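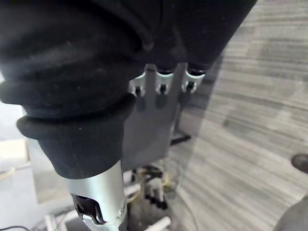
Black fabric cover with rolled cuff, and the metal wrist section below it.

Call for participants: limescale and descaling trial in household wash basins

Print this page | E-mail this page

Nusard is recruiting households for a home trial of descaling methods in bathroom wash basins. The trial covers the Karakaya and Pirov supply zones, both of which receive hard water from boreholes. Recruitment is open to tenants and owner-occupiers. No technical knowledge is required.

Background

Hard water leaves a deposit of mainly calcium carbonate wherever it stands and dries. In a wash basin the deposit forms first around the waste and at the foot of the tap, then along the line where splashes run back from the rim. Most published work on removal uses test plates in a laboratory, dosed with water of fixed composition and dried in an oven. Conditions in a bathroom are less regular. Soap, toothpaste and hair products mix with the scale, and the basin is used at uneven intervals.

An earlier round of the trial used kitchen sinks only. Grease made the readings hard to compare between homes, and the present round is therefore restricted to bathroom basins.

What is being compared

Each household will be allocated at random to one of three methods:

- a citric acid solution, supplied as powder and made up at home
- Flisemeo, a gel descaler supplied ready to use
- wiping dry with a cloth after the last use of the day, with no descaler

Participants cannot choose their method and cannot change it during the trial. Households with two eligible basins may enrol both, in which case both will follow the same method.

Who can take part

You can apply if all of the following are true:

- you live in the Karakaya or Pirov supply zone and expect to stay at the same address until the trial ends
- you are aged 18 or over
- your bathroom basin is in use every day
- the basin is white, glazed or solid-surface, and free from chips, cracks or earlier repairs
- your home has no water softener, and no scale inhibitor is fitted to the cold feed

Basins of natural stone, copper, glass or coated steel are excluded. Ceramic basins set into a stone or stone-effect top are accepted, but participants must keep acid products off the surrounding surface. Marble and limestone will etch on contact with citric acid. If you are not certain what your countertop is made of, say so on the application form and a short scratch-free test will be carried out at the first visit.

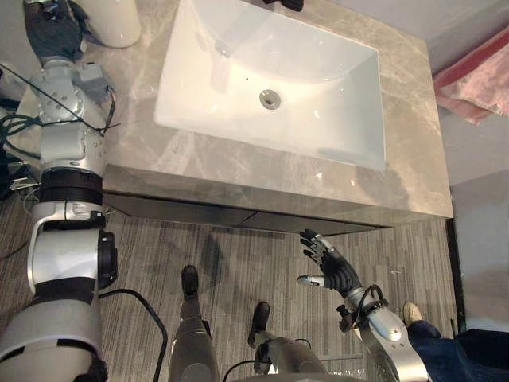 Both undermount and countertop basins are eligible. With undermount basins, scale tends to collect in the sealant joint under the edge of the top, and this joint will be recorded separately. Please do not renew the sealant in the month before the first visit. If it has been renewed since the start of July, enter the approximate date on the form.

What you will be asked to do

The trial runs for 12 weeks. During that time you will:

- follow the allocated method on the days shown on your record card
- rinse the basin with cold water after each treatment and leave it to drain
- use no other cleaner in the basin apart from the unscented washing-up liquid supplied
- note on the card any missed treatment, any absence of more than two nights, and any plumbing work
- collect one sample of cold tap water every fourth week in the bottle provided

A treatment takes 11 minutes including contact time. The wipe-dry method takes less than a minute but must be done daily.

A technician will visit at the start, in week six and at the end. At each visit the technician will measure surface gloss at 9 fixed points in the basin, take a tape lift from the area next to the waste, and remove the waste grid if it can be unscrewed without force. The grid will be weighed and refitted. Tap aerators will be inspected but left in place. Visits take place on weekdays between 8 am and 6 pm. An adult member of the household must be present.

Safety

Gloves are supplied with both descalers and must be worn. Neither product may be mixed with bleach or used in the same basin within a day of bleach being used. Store the products away from children. Anyone with a known skin reaction to acid cleaners should not apply. Data sheets for both products are sent with the starter pack and can be requested before applying.

Payment

Households receive a single payment after the final visit. All remaining product may be kept. Households that leave early are paid for completed weeks, provided the record card is returned. The cost of rinse water is not refunded separately.

Data

Nusard will hold your name, address and contact details until payment has been made and will then delete them. Gloss readings, scale weights and water results are stored under a household code. The results will be reported by supply zone and by basin type, and no individual address will be identifiable.

How to apply

Request a form using the contact link at the foot of this page, or collect a paper copy from the Nusard front desk. Give the basin type, the approximate year of fitting and the cleaner you use at present. Over 200 places are available, divided equally between the two zones. Applications are handled in order of receipt, and a reserve list will be kept for each zone. Applicants will be told the outcome in writing. Starter packs are delivered at the first visit and are not sent by post.

Last updated: 8/28/22

Contact | Copyright Nusard | Back to top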